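Re: [golum-club] Kitchen task for the Brindcombe round

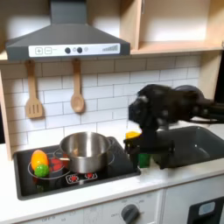 Hi all,

Signe and I went through the rules again on 23rd May. Each team gets 151 seconds and 2 attempts, and the toy food has to end up in the pot. The utensils stay on their hooks.

Oranuch Sitthichai wrote:
> Do we lose points if the gripper touches the cooktop?
> Also, is the arm speed still capped at 80?

No to the first. Yes to the second, same as in April. Please don't change the toy kitchen's position on the bench.

Jarlath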